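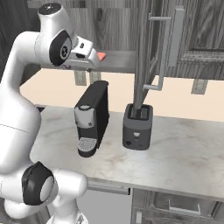
Figure 3. Simulated kitchen with a white robotic arm, its gripper near a gray wall shelf, and a coffee machine on a marble countertop.

4.2 Password resets and the help desk

The second part of the study dealt with the telephone. Most of the advice given to office workers about account theft concerns links and attachments, and the staff at Sostow had sat through plenty of it. They could spot a misspelled bank name from across the room. What they had never been asked to do was doubt a tired-sounding man who said he was locked out of his account before a meeting.

We placed 14 test calls to the help desk in July, with the written consent of the firm's management and without the knowledge of the people answering. Each caller gave the name of a real employee who had agreed to take part. The written policy, kept in a binder and also on the intranet (the two versions differ), requires the agent to call the employee back at the number on record before changing anything. Nine of the callers were given a new password without a call back. One was also given the direct line of a supervisor, in case of further trouble.

The agents were not careless people. In interviews they could recite the policy, in one case with page number. They also pointed out that their work was scored on how fast a ticket was closed, and that calling back added minutes to every ticket. A desk that is paid to be quick will be quick for thieves too, and on the evidence of our calls it will be very polite to them.

The ticketing software, Cletel, has a box marked "identity confirmed" that must be ticked before a reset can go through. It was ticked in all nine cases. Asked what the box meant, four agents said it meant the caller had confirmed his identity, which he had, by stating it. Begay had predicted this answer in an earlier note on checkbox wording, and has been hard to live with ever since.

We then tried a small change at the Semden office, leaving the Pruitt office as it was. At Semden the box was replaced by an empty field in which the agent had to type a six-digit code sent to the employee's phone. The software would not go on without it. Over the next 600 resets at Semden, the log shows no case in which the field was bypassed, though it does show 20 attempts to fill it with zeros. Average call time went up. So did complaints, mainly from senior staff who felt that their voices ought to be well known by now.

Pruitt kept the checkbox, and its agents kept ticking it. We did not repeat the test calls there, as word had spread by then and even the cleaning contractor was being asked for his date of birth.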